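# Kimaro - the word guessing game for your phone

I made Kimaro because I kept finishing the other word games on my bus ride and then had nothing to do until Prondbridge. You get a prompt, like "things people forget on vacation," and you type in whatever comes to mind. The more popular your guess, the more points it scores.

There are 521 levels right now, split into packs. The first 40 are free and don't need an account. After that you can buy the Koldale pack, the Oltatdale pack or both, and they're yours for good (I can't stand subscriptions in a puzzle game, so there isn't one).
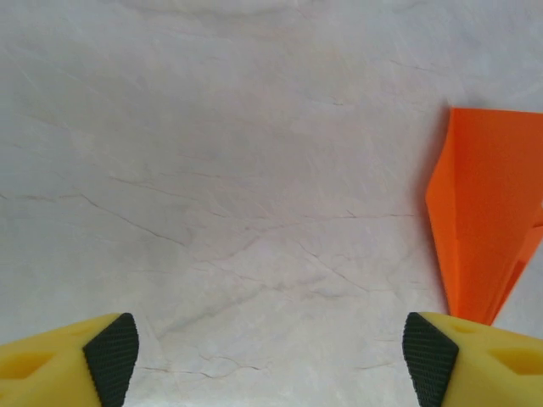
Spelling is pretty forgiving too. If you type "sunglases" it still counts, and so does "shades." I've added 961 of these alternate answers so far, and most came from players writing in to tell me I was wrong - keep them coming!

Stuck? You get 2 hints per level. The first shows the starting letter and the second fills in half the word. They don't carry over, so use them.

**What you need**

- A phone or tablet
- No internet once a pack has downloaded
- Sound is optional, I play with it off

**What's new in the April update**

- Dark mode, finally
- Bigger keyboard on small phones
- Fixed the breakfast level that wouldn't take "toast"

Team play is still in testing. It works fine on my own phones but drops out on older tablets, so I'm leaving it switched off until I've sorted that.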